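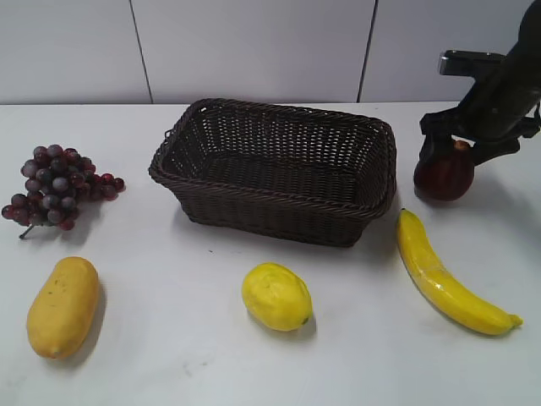
Cliseck Season Two: Frequently Asked Questions

We get the same handful of questions about Cliseck every week, so we put the answers on one page. Spoilers for season one are marked. We update this page when something changes.

What is Cliseck?
Cliseck is an hour-long science fiction drama about the crew of a mining station that loses contact with Earth. It's based on a trilogy of paperback novels, and the show has used most of the first book so far.

When does season two start?
New episodes begin in January and air on Tuesday nights at 9 p.m. Eastern. The streaming version goes up at midnight the same night.

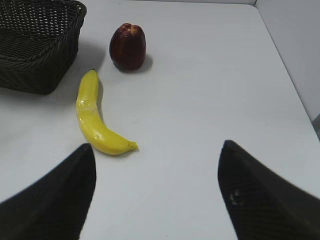 How many episodes are in the new season?
Season two has ten episodes, the same as season one. The premiere and the finale both run long, so set your recorder for the full 90 minutes on those nights.

Do I need to watch season one first?
You should. The new season picks up a few hours after the last scene and there's no recap beyond the usual minute at the top. If you're short on time, the pilot, episode four and the last 3 episodes will get you through.

Is the Fota the same ship from the books?
Mostly. In the books the Fota is a cargo hauler with a crew of 50. On the show it's an older passenger ship refitted for freight, and it carries 200 people. The captain's history with the station was made up for television.

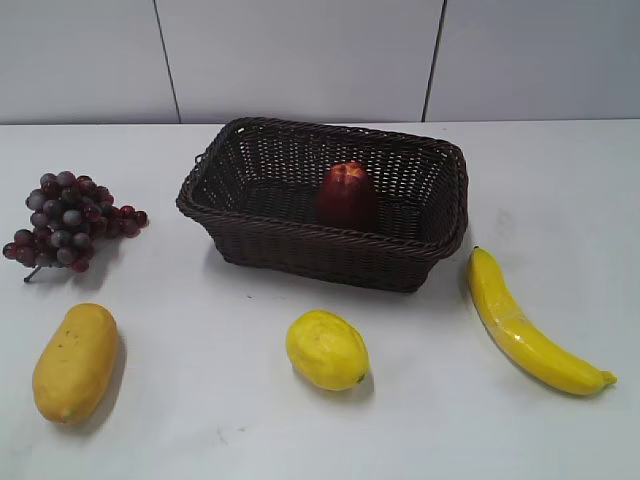

A basket on a white tabletop.

What happened to Dr. Fuchs? (Season one spoiler)
Fuchs was last seen going into the lower airlock without a suit tag. The season two trailer has a line of dialogue in what sounds like the same voice, but the character isn't on the cast list that was sent out. In the books, Fuchs lives until the middle of volume two.

What does 2,806 mean?
It's the number of days since the station's last message home, as shown on the clock in the pilot. The clock stops in episode seven. Fans also use the number as shorthand for the show, which explains the shirts. 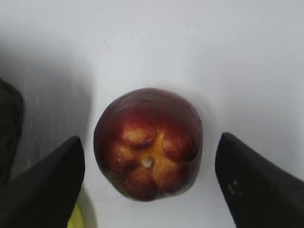 Where can I watch the Zaneo shorts?
The Zaneo shorts are on the show's website under Extras. Each one runs about five minutes and follows the survey team on the moon Zaneo before the pilot. They were shot with a different cast and you can skip them without missing any plot.

Will there be a third season?
No order has been announced. The writers have said they have a plan for the third book, but season two was written with an ending that closes the main story.

Can I send in a correction?
Yes. Use the contact form at the bottom of the site and put "Cliseck FAQ" in the subject line. Please include the episode number and the time of the scene you're asking about.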